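Cemthorpe is the sort of place you reach by missing it once. The satnav sent me to the back of a tile warehouse, then to the front of the same tile warehouse, and I finally signed in at the Flornden lab with a sticker on my jumper and the open day already under way.

I went because a friend of a friend had told me that the interesting thing in robotics this year was getting rid of the robot. I assumed this was a joke about budgets. It is the research method, more or less, and Flornden had given over its whole Monday to explaining it to suppliers, students and people like me who had heard there would be sandwiches. There were sandwiches. They were egg.

The idea goes like this. If you want an arm to learn to fold a cloth, the usual way is to have somebody drive the arm through the job by remote control, over and over, while it records itself. It is slow, the arm is expensive, and the person driving it ends the day with the expression of someone who has been parking a caravan. So the Flornden people leave the arm out of it. You hold the gripper yourself, one in each hand, and do the job. A camera on each gripper records what the fingers see, and software works out afterwards where the gripper was at every moment. The arm is only brought in at the end, with the same fingers bolted on, to find out whether it has learned anything.

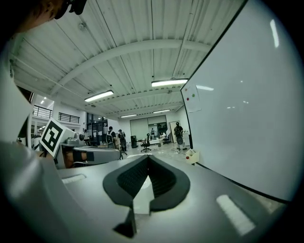

MAIN FLOOR: HAND-HELD COLLECTION

Most of the tour was spent out on the floor, which has a high ribbed ceiling, a mezzanine, and whiteboards of a size I associate with bad news. The grippers are big grey things with black rubbery finger pads, ribbed on the inner face and notched in the middle. They look like something for cleaning a pond. One goes on with a strap round the hand, and after a few minutes you stop thinking of it as equipment and start thinking of it as a mitten that somebody has designed by email.

The square black-and-white markers do a fair amount of the dull work. The software knows how big a marker is, so when a camera catches one it can tell how far off it is and at what angle. I asked whether a bar code would do. It would not, and I was told so kindly.

We each had a go at the beginner's task, moving a cup from one side of a table to the other. I got it across on the third attempt, having knocked it over on the first and pinched the tablecloth on the second. My bad runs were kept. A clumsy run with a recovery in it is apparently worth having, as the arm will be clumsy too and needs to see how one gets out of trouble. I have seldom felt so useful.

RESULTS TALK, UPSTAIRS

The talk had one graph in it that mattered. The team collected 2,083 runs of the cloth job between February and the summer, and trained the same model on different helpings of them. With 200 runs the arm could find the cloth and then seemed to lose interest. The full lot did much better, but the surprise was in who had done the collecting and where. Some 60 runs from a new room, with different light and a different table, helped more than a far bigger pile from the old one. The speaker put this up twice, once for the suppliers.

Questions were mostly about speed. The arm folds at the pace of a teenager who has been asked to. Someone from Forsberg wanted to know about gloves and was told to see them at the break.

The Zistley bus goes from the far side of the roundabout, and the last one leaves earlier than the leaflet says. Parking is free if you can find the entrance, which is the second gate after the tiles. Bring a jumper, as the upstairs room is cold.

Visit notes | Contact the author | Copyright, all rights reserved | Back to top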